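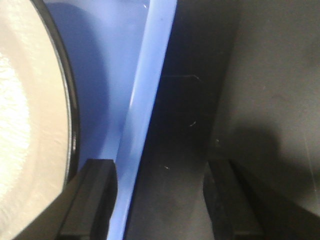 The Tellville siege was a police stand-off in the town of Tellville, which began in the early hours of a December morning and lasted most of the day. One man was arrested. Nobody died.

Background
Officers went to a flat on Sorkusell Road after a neighbour rang to report shouting and a bang. Call logged at 4.32 am. The man inside refused to open the door, then pushed a wardrobe against it. Police closed the road and moved residents of 58 homes to the Hustent leisure centre. Two schools shut.
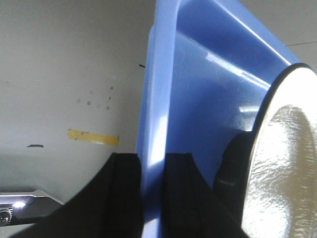
Blue plastic, close up.

Negotiations
Led by Inspector Morfudd Nicholas, by phone at first - the line was cut off twice - and later through a loudhailer. Demands were never published. Local paper the Abeysekara Courier ran live updates untill police asked it to stop giving officers' positions. It did so, but left the older posts up, and was critcised for this at the inquiry.

The man came out shortly after 3 pm, hands raised. An air rifle and a kitchen knife were found in the flat. No shots fired by police. 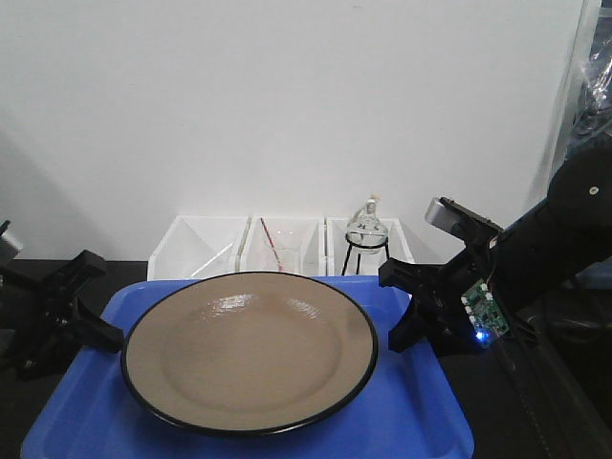

Was anyone hurt in the siege?
One officer cut his hand on broken glass in the stairwell and was treated on site.

Aftermath
Pleaded guilty to affray and possession of a weapon, 32 months in prison. Two other charges dropped. Residents were let back that evening, apart from the flats on the same landing, which stayed sealed for two more nights.

A review took 342 days and ran to 357 pages. Main finding: cordon set up too slowly on the canal side. It also asked for a better way of telling evacuated people what was going on - most had relied on the Courier. The force accepted both points. The stairwell was later refitted and the building renamed Hustent Court.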